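Two-arm setup drops into protective stop, but only on the right side

Posted by Sitwood, 2020-10-09

We run a pair of small arms facing each other across a wooden bench, sorting pens and hand tools. For months they were boringly good. Now the right arm stops dead whenever it reaches well across the table to pick from the clear pencil container. Green light on the gripper stays on the whole time, which I find a bit smug. The log says joint 2 overcurrent, I clear it, and it manages anywhere from one to 25 more picks before sulking again.

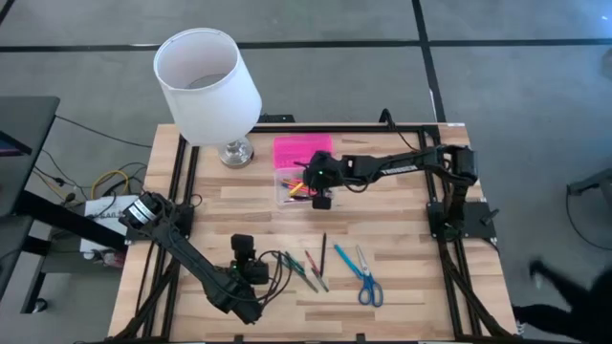

The left arm does its share without complaint. I have swapped the power supplies, re-run the calibration and spoken to it sternly. Payload is a coloured pencil, so I doubt it's overloaded. Any ideas before I start buying motors?

Melnyk

Sounds like a bad motor. Replace it. Ours did the same thing in March and a new one fixed it.

Cornero

Please don't buy a motor yet. Long reach is the worst case for the shoulder - the arm is mostly holding itself up, and the pencil is a rounding error. Kill the power, support the forearm with your hand so it doesn't come down on the bench, then check the bolts on the mounting plate. Ours had worked loose and the whole base was rocking.

Next, look at the cable. If it goes tight at full stretch, the joint is pulling against it on every pick. Give it more slack and clip it where it can't snag.

If neither helps, log the joint temperature. Ours tripped at more than 70 degrees and was perfectly civil at 34. And stop clearing the fault with your other hand near the gripper. I have 2 stitches that say it restarts faster than you'd think.

Sitwood

Mounting bolts. One was finger-tight and another was mostly decorative. Motor money goes back in the drawer.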